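Small dark mark on white tabletop – stain or chip? 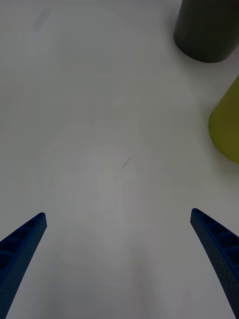 White top, small dark mark near the middle. Faint smudges toward the upper left.

Tellen
Matte white top, bought second-hand in May. It has one small dark mark that I can't identify. Wiped twice with warm water and dish detergent, no change. I'd like to know what it is before I go near it with anything abrasive. The pale swirls in the corner don't bother me much.

Nastier
Melamine sponge, damp, light pressure, 2 minutes. Most marks that size are ink or rubber transfer.

Chamoun
Wouldn't start there. Melamine foam is a fine abrasive and will burnish a matte finish, so you swap a dot for a shiny patch the size of your palm. Drag a fingernail across the mark first. If the nail catches, it's a chip or a deposit and no solvent will change the colour of a chip.

Nastier
I've used it on matte benchtops for 6 years with no shiny patches. Pressure is the variable.

Chamoun
Those pale swirls could well be someone's earlier go with a sponge. Can't tell from a photo, I'll grant you.

Tellen
Nail doesn't catch. It feels flush.

Cliltora
Then isopropyl on a cotton bud, tested underneath first. Dab, lift, fresh bud. Don't rub in circles. If it's still there after that, 2,000 grit used wet is the last resort, and I'd live with the dot before doing that to a matte top.

Nastier
Agree on the isopropyl. Still don't agree on the sponge.

Tellen
Isopropyl it is. Will test the underside tonight and report back.

Last updated: October 2026
Contact us | Copyright Cliltora Forums | Back to top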